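Home office > Desks and storage
Topic: Sealing a second-hand desktop

skemham_jo
Picked up a Bolger desk from a clearance in September and the top is bare in patches where the old finish has gone. I work at it all day and rest my forearms on the front edge. Do I strip the whole thing or just patch it? I'm not fussy about colour.

tinshed
Strip it. Patching always shows, and you'll be doing it again in 2 years.

Rukhsana Soomro
I'd disagree with stripping as a first step. Wash it with sugar soap, let it dry overnight and see what you've got. I did mine that way and only had to sand the front edge. I used Fumar satin, three thin coats, and left it a full week before I put anything heavy back on.
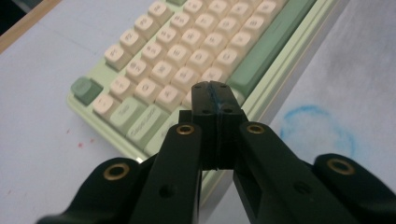 The week matters more than the number of coats. I put a monitor stand back too early on an earlier desk and the rubber feet left four grey rings that never came out. Felt pads are cheap, so get those as well.

tinshed
A week is overkill for water-based. The tin says 24 hours.

Rukhsana Soomro
The tin says 24 hours to recoat. Full cure is on the back in the small print. It was a cold garage too, which slows it down.

lowtide
Go with hardwax oil instead. You can redo a worn spot without touching the rest, and a front edge that gets leaned on is going to wear whatever you use. Iritz do a small tin that would cover a desk twice.

tinshed
Oil is fine until someone puts a hot mug on it.

lowtide
I've had mugs on mine every day and it's fine. Wipe up spills and re-oil the edge once a year.

skemham_jo
Thanks all. Washed it last night and it came up better than I expected – the bare bits are mostly along the front. I'll sand that with 100 grit and then something finer, and try the oil. If I hate it, can I varnish over the top later?

lowtide
Not without sanding it right back. Test it on the underside first.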